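11th December

Up before the alarm. Packed both pairs of hand grippers the night before and still went back to check that the spare pads were in the side pocket. They were. The plan for the day was the same as it has been all week: run the Hevden pair and the Ledareo pair through the same jobs and write down which one I would rather live with. The report to Pangaribuan has to go out before I do anything else on the project, and so far my notes are mostly complaints.

First hour was all setup. The Ledareo pair connected right away, left and right, no fuss. The Hevden pair wanted the left and right swapped in the settings again. I set this yesterday and saved it and it did not stay saved. I have now written on a piece of tape "CHECK L/R" and stuck it to the lid of the case. If you miss it you do not find out until you play the recording back, and then every take has the hands crossed.

Weighed them while the batteries topped up. The Hevden is 360 grams each with the marker cube on. The Ledareo is 70 grams heavier. That does not sound like much on paper. By lunch my right thumb knew which one I was holding without looking. The weight on the Ledareo also sits far forward, out past the fingers of the hand, so the wrist is always holding it up. The Hevden has more of its weight back over the grip. If I could have the Hevden balance with the Ledareo software I would stop testing today.

Trigger feel. The Hevden trigger has a soft start and then firms up, so you can close the fingers partway and hold them there. The Ledareo is the same stiffness all through. For something hard, like a cup or a block, I do not care. For anything soft I want the first one. With the Ledareo I kept closing all the way when I meant to stop short. I got better at it during the morning, but I don't think the person recording should have to get better at it. We will be handing these to people who get one short practice and then start.

Pads. Swapped the Killetti pads onto one gripper and left the stock pads on the other to see if I could feel it. The Killetti ones are softer and a little taller, and you have to redo the zero point after you put them on or the software thinks the fingers are never fully closed. I forgot this the first time and wasted a batch. Once zeroed they were good. Things stayed where I put them between the fingers. The stock pads are fine on flat sides and poor on anything rounded. The clips that hold the Killetti pads are too small for my fingers and I ended up using the tip of a pen. Lost one clip under a cabinet and did not get it back.

Cables. I am still not happy about the cables. Down the arm is better than loose, and it needs some slack at the elbow or it pulls when you reach. Too much slack and it hangs into whatever you are doing. I tried it inside the sleeve and it came out at the cuff at a bad angle and pressed on the connector. Outside the sleeve is right, with a strap above the elbow. Wrote that down for the instructions. The pouch belongs at the hip. I tried it at the back and kept bumping it on things when I turned around.

Lunch late. Ate a sandwich standing up and read through the morning's log. One gripper dropped its signal twice, both times when I turned my back to the receiver and bent over. Moved the receiver up higher and it stopped. I should have done that on the first day. The manual does say to keep it above shoulder height. I read that line in the manual at lunch.

Afternoon was the comparison itself, small pickups at the basins, one job after another, same list for both pairs. I did the list with the Hevden first and then with the Ledareo, then switched the order so I would not be giving one of them my fresh arms every time. By the end there were 137 takes on the drive. Of those, 11 have to be thrown out. Most of the bad ones are tracking. The cube gets turned so far under the wrist that the overhead view cannot see enough of the markers, and the path jumps. The rest are me pressing record late.

The tracking problem needs thinking about. It is worst when you reach down into something deep with the hand rolled outward. I was doing it without knowing. If I keep my elbow a little higher the cube stays up and the take is clean, but that is an unnatural way to reach and it will show in the data as an unnatural way to reach. Would rather move the cube. The Hevden mount has a second set of holes that tilts it back. I did not try those today because it means calibrating from the beginning, and I wanted one full day with nothing changed halfway.

Glossy things are a nuisance too. The finger camera sets its brightness from whatever is right in front of it, and when that is white and shiny everything else goes dark for a moment. The Ledareo camera is slower to recover. I locked the exposure on both for the last part of the afternoon and that helped. It has to be unlocked again when you move to a darker spot. One more thing to remember. I put it on the tape, under the L/R note, and now the tape is full.

The view from the finger camera is wide on both. I like the wide view for small jobs up close, where you want to see both fingers and what is beside them. The price is that you also record the whole room, so faces have to be covered afterward. The Ledareo program does that by itself, slowly. With the Hevden you export first and run it through something else. I timed neither. Will do that tomorrow if I have the patience.

Battery life was the surprise. I expected the Ledareo to last longer with that extra weight and it did not. Both pairs needed a charge before the end. The Hevden tells you with a proper warning. The Ledareo goes on as if all is well and then quits, and the take you are in is gone. That alone might settle it for the long sessions in February, when people will be recording for hours and will not be looking at a battery page.

Where I stand tonight, so I don't talk myself out of it tomorrow: Hevden for the hand, the trigger and the battery. Ledareo for connecting, for the software and for the face covering. Killetti pads on whichever one we pick. I had leaned toward the Ledareo at the start of the week on the strength of the software, and I have come the other way. Software gets updated. The weight is going to stay where it is.

Things to do before the report goes. Order more clips. Try the tilted cube holes. Ask Hevden why the left and right setting does not save, and ask politely, the last message I sent them was short. Write up the receiver height in large letters. Get a longer strap, the one I have only just closes over a winter sleeve. Find out whether the Ledareo grip can take a counterweight at the back, though that makes a heavy thing heavier.

Arm is sore from the elbow down, more on the right. Copied the drive twice and put one copy in the drawer. Pulled these two out to go with the report.
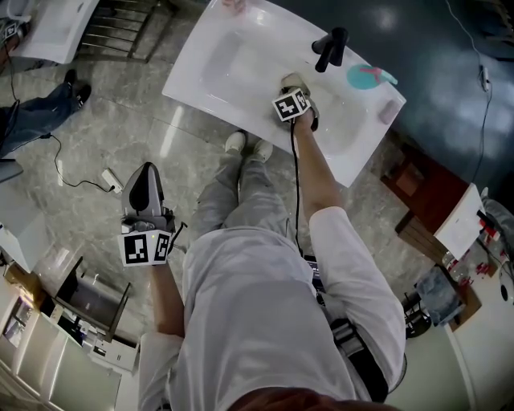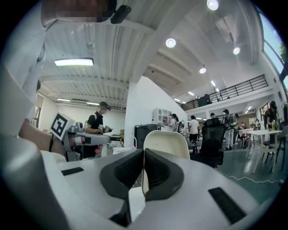 Is it worth testing both pairs for another full day before choosing?

One more half day is enough, spent only on the tilted cube mount and the export times. The weight, the trigger and the battery will come out the same as they did today, and if the tilted mount tracks well, the report can recommend the Hevden with the Killetti pads.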